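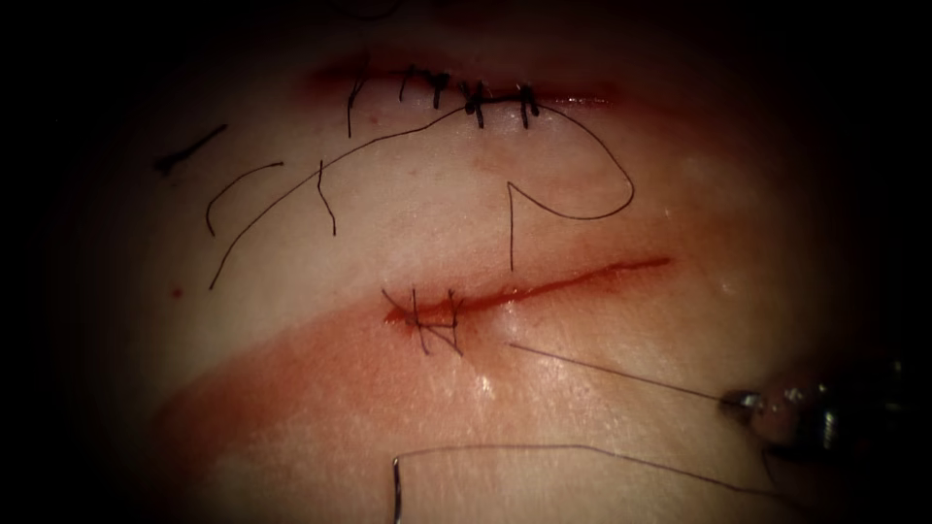

Fig. 1. Suturing on a practice pad: upper cut closed, lower cut still mostly open.

Handout 4: Can machines do the chores yet?
Course tutor: Vitalii Savchuk
March 2020

Last time we looked at folding, wiping and loading a dishwasher. Today's job is sewing, in its hardest form. Mending a sock and closing a wound share the same problem. Thread has no fixed shape, and a machine has to keep track of it while it pulls.

Look at the slack thread in Fig. 1 and ask how a program would tell it apart from the cut ends lying near it. A tailor does this without thinking. Most of the shop-floor machines on our list (Omeck, Lysenko) avoid the question by holding the cloth flat and feeding the thread from a reel.

Two hands also have to agree. One lets go only when the other has hold, and the thread between them must not snag.

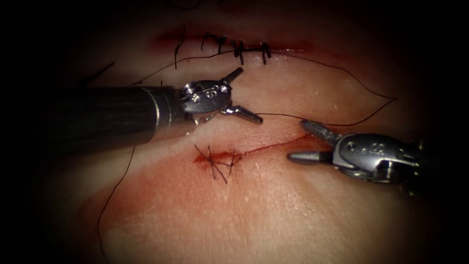
Points for the seminar

1. Who is deciding? Two arms over a pad may be steered by a person or run by a program. A still picture cannot settle it, so check before you quote any result.
2. Count whole jobs. A machine that ties 60 good knots out of 100 is no use for mending until someone can say what happens to the other 40.
3. Pick one sewing chore at home and write down each time you change your grip. Bring the list, 500 words at most.

Reading: Plerkico workshop notes, first part only. The second part is for May.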